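**To:** Domestic and Light Commercial Automation – general list
**From:** Secretariat, Ikcombe Working Group on Household Tasks
**Subject:** Re: Readiness statement, glassware and drying racks

Dear members,

Thank you to those who responded to the February circular. The Secretariat has been asked to reply on the list to the message quoted below, as the same question has now reached us from several member organizations.

> We are a residential care provider with three kitchens. Our board wishes to know whether it should set aside money in the coming budget for machines that can clear tables, put away glasses and load drying racks. A supplier has told us that this work is "essentially solved." Our kitchen staff are skeptical. Could the working group state plainly what a machine can be expected to do today, and whether the figure of 225 items per shift that we were quoted is a sensible one? We would also like to know whether the kitchens would need to be altered.

The working group's position is that the work is not solved, and that no member should budget for the replacement of kitchen hours on the strength of the present equipment. Members may reasonably budget for a trial. The reasons are set out under the headings used in the circular.

**1. The task**

The chore chosen for the Nurel bench programme is a modest one: drinking glasses, bottles and vases, a slatted wooden rack, and two arms working from the sides of a table. It was selected because every member kitchen does some version of it several times a day and because glass remains awkward for machines. Clear glass in particular gives a vision system very little to hold on to, and the background shows through it.
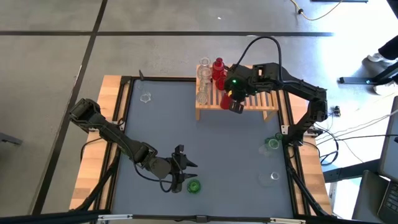
Members will recall that the programme scores each placement separately. An item counts only if it ends upright, in the intended position, without a person having touched it. Several suppliers score a grasp as a success once the item has left the table, and figures compiled on that basis should not be set beside ours. The quoted figure of 225 items per shift appears to us to be of that kind. We would ask the supplier for the number of items placed, the number dropped, and the number of times an attendant stepped in.

**2. Present performance**

The most recent bench report covers 50 attempts with mixed glassware. The working group does not consider this a large enough sample to publish a rate, and the report will be circulated to members only. It does support three general observations:

- Straight-sided cups are handled more dependably than vessels with a narrow neck.
- Performance falls when items stand close together, or close to a rail or wall.
- Recovery after a poor grasp is slow. A kitchen hand corrects a bad grip without noticing; the machine will commonly withdraw and begin again.
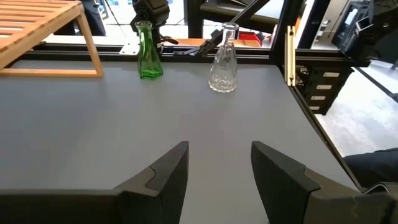
The third observation is the one most likely to matter to a care provider. A meal service does not wait, and an attendant who must watch the machine has not been released for other duties. The Prurkix cost template, available to members on request, has a separate line for supervision hours. We ask that it be completed and not left at zero.

**3. Alterations to premises**

The equipment we have assessed works at a fixed table with its own frame, cabling and power. It would occupy floor space that most of our members' kitchens do not have. A clear passage would be required for staff carrying trays, and cables would need to be kept off the floor. Provincial health and safety requirements continue to apply in full, and members should speak with their insurer before any equipment is brought on site.

**4. Recommendation to the enquirer**

The Secretariat suggests the following:

1. Decline any contract priced on items per shift.
2. Ask for a trial of 10 working shifts in one kitchen, using your own glassware and your own racks.
3. Have kitchen staff keep the log. Their skepticism is useful here, and they will notice matters that a visiting technician would not – a rim set down too hard, for instance, or a rack filled so that nothing drains.

The Paul subgroup on shop-floor tasks has asked that a parallel note be prepared for members in light manufacturing, where parts are opaque, uniform and generally more forgiving than glass. That note will be posted separately.

Comments on this reply should be sent to the list and not to the Secretariat's private address, so that all members have the benefit of them.

Respectfully submitted,

Secretariat
Ikcombe Working Group on Household Tasks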